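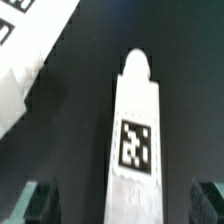 January, 6:40 in the morning
by Merle McPhee

Well, I'm home, and I'm $135 poorer than I planned to be, and it's all because of a mango. Half a mango! I want to get this down before I start telling it at parties and making myself sound better than I was.

So the flight got in just before midnight. Leonilde had the window and slept the whole way with her mouth open, and I had the middle, and on my other side was a very large man who did crosswords in pen. I couldn't sleep, so I ate. I ate the crackers, I ate Leonilde's crackers, and I had my mango from the breakfast buffet wrapped up in a napkin in the side pocket of my tote. I ate one half of it somewhere over the ocean and then they turned the lights down and I put the other half back for later. And that was the last thought I gave it until a beagle sat down next to my foot.

She was lovely, I should say. Little green jacket. She sat down so politely that I said "oh, hello!" and bent over to pet her, and the officer said please don't pet the dog, ma'am, and did I have any fruit with me. I said no. I said it with my whole chest. I had ticked NO on the form, too, in the nice blue pen I'd borrowed off the crossword man.

They take you over to a long metal table and you have to stand there while everyone from your flight rolls past with their cases. Leonilde did not roll past, to her credit, she stood by me, but she was laughing so hard she had to hold on to the luggage cart. Out came my tote. Out came the book I never opened, three pairs of sunglasses, the seashell soap for Corey, a sock, and the napkin. The officer unfolded it like it was a baby. The mango had gone brown at the edges and had some lint on it.

I tried to explain about the buffet. He was very nice about it — younger than my nephew, with a cold — and he said it happens every night, and the week before he'd had a woman with an entire cooked duck in a hatbox. I asked if I could eat it right there. He said no. I asked if that was a real rule and he said yes, very much so, and dropped it in a bin with a yellow lid. Then he wrote me up, and there was a part of the form where he had to put down the weight of the item. He put it on a scale first, I forgot that part. A scale! For my half a mango.

I paid with the card I'd been saving for the new faucet.

The thing is, Clem warned me. Clem Stubbs has been giving me the same speech since I retired, which is: declare everything, declare the gum in your mouth. He was at arrivals to pick us up, and he'd been there an hour and a half because he always comes early and parks in the short-term lot, and when I told him he didn't say a word until we got to the car. Then he said "was it a good mango?" and I had to tell him it was only all right. It was a bit stringy.

3,968 miles that thing flew. Leonilde worked it out on her phone in the back seat and read it to us twice.

Didn't get to bed until nearly 3 and then of course woke up with the birds. House smells shut up. Somebody (Cameron from next door, it has to be) brought in my mail and put it in a pile in order of size, and there's a casserole dish on the porch that isn't mine. I stood about in my slippers while the kettle boiled.

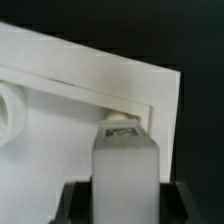 White on white, with a bit of shadow.

Anyway. Things to do today: laundry, call the plumber and tell him the faucet's going to be February, get milk. Give Corey his soap before I end up using it myself. I also want to write to the hotel, because I left my good hairbrush in the bathroom, and it's the one with the proper bristles, and they don't make them like that now.

Leonilde has already texted. It's a picture of a mango with a little mustache drawn on it and the word WANTED. She's sent it to the whole walking group. Clem has replied with a thumbs up, and Clem never replies to anything.

Kettle's gone again, and there's someone at the door. If it's Cameron I'm going to ask about the dish.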